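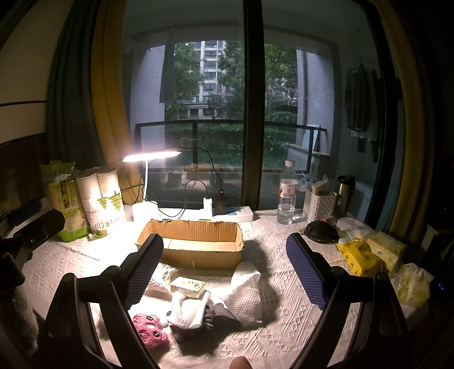 **Desk Clear-Out Night is back at Overgaard Hall, and I gave it a try**

Monday, July 25, 2022

If your desk has turned into the spot where everything in the house goes to sit, I have good news. The Desk Clear-Out evenings at Overgaard Hall are running again, and they're free for anyone who lives in Furnon or Astel. You bring nothing fancy, you get a list of steps and a cup of coffee, and then you go home and face your own mess. I went to the first one last week and came home weirdly excited about cardboard boxes!

The idea is simple. You take one shallow open box, put it in the middle of the desk, and everything small and homeless goes in there first. You don't sort as you go (this was very hard for me). Straps, socks, gloves, packets of whatever, the soft toy that has been living by the lamp since January - all of it gets looked at in one place, under a good light, and then it gets a home or it gets out.

There were 26 of us at the opening evening, which filled the small room and spilled into the hallway. The hall has put out 40 places for the next one, with the folding doors open this time, so it should be a lot less squashed.

The part that got people talking was paper goods. Cups, towels, swabs, tissues - we all buy them in big packages and then keep them right where we're trying to write or eat. The advice from the front was to keep one open package within reach and put the rest on a high shelf. A woman near me said she didn't own a high shelf, and that turned into a pretty lively ten minutes on the subject of closets.
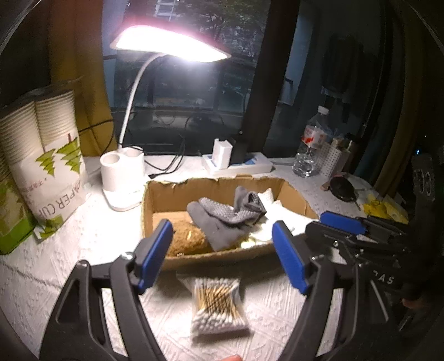
*Cotton swabs in a clear bag, in front of the box by the desk lamp.*

I liked the rule on bags, too. Anything that comes in a clear bag can stay in its bag, as long as you can close it. If the flap won't stay down, use a clip or a rubber band and move on with your life. I've lost whole evenings to pouring things into pretty jars and then hunting for lids, so I was happy to hear it.

Working after dark is fine, by the way. Plenty of us only get to this stuff once dinner is done, and a desk lamp pulled in over the box does the job. Do the cables last, or you'll be crawling around with everything unplugged and no light to see by (ask me how I know).

Zudik, the thrift store next to the Astel bus stop, will take clean toys and unopened household goods from anyone who comes to the evenings. They ask for no more than three bags per person, and they'd like them dropped off at the side door. Torn boxes should go in your own recycling.

There are three more evenings on the schedule, all starting right after the library closes. Sign up on the sheet in the Overgaard lobby, or just call the front desk and they'll write you in. Coffee is on the hall, but bring your own mug if you have one.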